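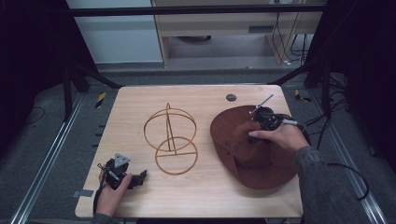
Home | Talks | Schedule | Speakers | Contact
Print this page | E-mail to a friend
Filed under: Speaker notes, Equipment & Budgets

Buying the second one first: what I'd do with the money

(Wait for the door to close. Say hi. Thank Huệ Văn for the slot, she moved two people to fit me in.)

OK so I'm the person who signs for things at Pukutero. I don't write the code, I don't train anything, I get the quotes and then I get the phone calls. So this is a talk about shopping!

First slide. We wanted a robot that could handle soft goods - hats mostly, and the wire stands they go on. A hat is a horrible thing to budget for. It folds, it flops, the brim goes wherever it likes. The quote we had from Flanuneo was for an arm and one gripper, and it looked great until I asked what it would be learning from. (Pause here, let people write that down.)

Somebody has to do the job by hand first, over and over, holding the same kind of gripper. So our hand-held pair went on the order before any arm did. Buy two. I bought one to begin with, to save money, and it was a mistake - a hat really wants both hands.

Next slide, the boring stuff. I love the boring stuff. Table, frame, floor rails, curtains, cable. My first budget had one line for all of that and the line said "misc." Trefor Jarman still brings it up. We spent $2882 on misc! Please give it its own page, and put the cables on that page twice, you'll need longer ones than you think.

Then people's time. I plan on 27 hours of handling before I'll even talk to a vendor about an arm, and I book it in short shifts, as wrists get tired. Put wages in for that. If your finance folks ask why you're paying somebody to pick up a hat, show them the Ellness quote for doing it off site and they'll go quiet.

(If running late, skip the leasing bit. If not: we leased from Giáp, three months, fine, read the return clause.)

Last slide is my spreadsheet. Some 100 rows, sorry, it's tiny on the screen - ask me for it after. The column I'd copy is the one marked "spare." Fingers, jaws, tips, anything that touches the product. I order those in October so they land in this year's money.

Questions. I'm around till Tuesday lunch, and yes, I'll talk about insurance if somebody buys me a coffee.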